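Brarnura

Brarnura ist eine integrierte Entwicklungsumgebung für Anwendungen, die auf eingebetteten Anzeigegeräten mit dem Betriebssystem Ener laufen. Hersteller ist das Softwarehaus Grandier. Die Umgebung umfasst einen Quelltexteditor, einen Compiler, einen grafischen Oberflächenentwurf, einen Geräteemulator und Werkzeuge zur Paketierung. Fertige Anwendungen werden über das Verteilportal Arancibia veröffentlicht.

Geschichte

Grandier stellte Entwicklern für Ener zunächst nur eine Sammlung von Kommandozeilenwerkzeugen zur Verfügung. Diese Werkzeuge hatten keine gemeinsame Projektdatei, weshalb Einstellungen für Übersetzung, Signierung und Installation getrennt gepflegt werden mussten. Mit Brarnura 1.0 wurden sie unter einer Oberfläche zusammengefasst. Die erste Version unterstützte ausschließlich Geräte mit fester Bildschirmauflösung und enthielt noch keinen Debugger für Hintergrunddienste.

Version 2.0 führte ein neues Projektformat ein. Ältere Projekte lassen sich importieren, können danach aber nicht mehr mit der Vorgängerversion geöffnet werden. In den Entwicklerforen wurde dies kritisiert, vor allem von Teams, die Geräte mit älterer Firmware weiter pflegen mussten. Grandier reagierte mit einem Exportfilter, der in Version 2.1 enthalten ist und den größten Teil der Projekteinstellungen zurückschreibt. Eigene Buildschritte bleiben davon ausgenommen.

Aufbau

Der Editor beherrscht Syntaxhervorhebung, Umbenennung von Bezeichnern über Dateigrenzen hinweg und eine Codevervollständigung, die auf dem Index des Compilers beruht. Der Index wird beim Öffnen eines Projekts aufgebaut und im Projektordner abgelegt. Bei Projekten mit mehr als 200 Quelldateien wird er in Teilindizes zerlegt, die einzeln neu berechnet werden können.

Oberflächen werden in einer deklarativen Beschreibungssprache angelegt. Änderungen im grafischen Entwurf und im Quelltext werden gegenseitig übernommen. Für Texte und Bilder gibt es eine Ressourcenverwaltung, die Varianten nach Sprache und Pixeldichte unterscheidet. Fehlt eine Variante, verwendet das Programm die Standardressource und gibt beim Übersetzen eine Warnung aus.
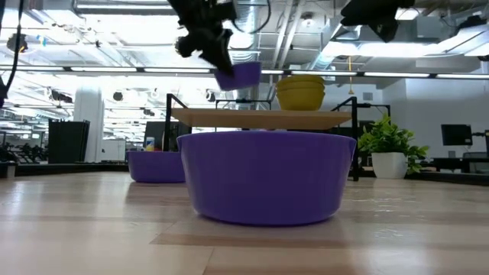 Der Emulator bildet Prozessor, Speicher und Anzeige eines Ener-Geräts nach. Er startet in der Grundeinstellung mit einer Fensterbreite von 300 Bildpunkten und lässt sich auf die Auflösung des Zielgeräts umstellen. Die Anzeige kann wahlweise mit der Farbwiedergabe des Entwicklungsrechners oder mit dem reduzierten Farbraum des Zielgeräts erfolgen. Der Unterschied fällt besonders bei Fotos mit einer kräftigen Farbe auf hellem Grund auf, etwa bei einer violetten Schüssel auf einer hellen Holztischplatte: Im reduzierten Farbraum verschiebt sich Violett in Richtung Blau, und glänzende weiße Spiegelungen auf dem Holz verlieren ihre Abstufungen. Die Einstellung wird je Projekt gespeichert. Sensoren wie Lage- und Lichtsensor werden durch Schieberegler ersetzt, Netzwerkverbindungen können gedrosselt oder unterbrochen werden.

Debugger und Profiler arbeiten sowohl mit dem Emulator als auch mit angeschlossenen Geräten. Auf Geräten muss dafür der Entwicklermodus freigeschaltet sein. Die Freischaltung gilt 30 Tage und wird bei einer Verbindung mit Arancibia verlängert.

Veröffentlichung

Anwendungen werden als signiertes Paket bei Arancibia eingereicht. Brarnura führt vor dem Hochladen eine lokale Prüfung durch, die in der aktuellen Version 208 Einzelregeln umfasst. Geprüft werden unter anderem die Vollständigkeit der Ressourcen, die angeforderten Berechtigungen und die Verwendung nicht dokumentierter Schnittstellen. Ein bestandener lokaler Test ersetzt die Prüfung durch das Portal nicht. Pakete, die nur zur internen Verteilung bestimmt sind, können mit einem Firmenzertifikat signiert und ohne Portal installiert werden.

Lizenz und Systemvoraussetzungen

Die Grundausgabe ist kostenlos. Sie enthält alle Werkzeuge zur Entwicklung und Paketierung, beschränkt den Profiler jedoch auf Messungen im Emulator. Die kostenpflichtige Ausgabe ergänzt die Messung auf Geräten, eine Anbindung an Buildserver und die Verwaltung mehrerer Zertifikate. Für den Emulator wird ein Prozessor mit Virtualisierungsfunktionen benötigt. Ist diese Funktion abgeschaltet, lässt sich Brarnura dennoch installieren, Tests sind dann nur auf angeschlossenen Geräten möglich.

Siehe auch

Ener (Betriebssystem)
Arancibia (Verteilportal)
Integrierte Entwicklungsumgebung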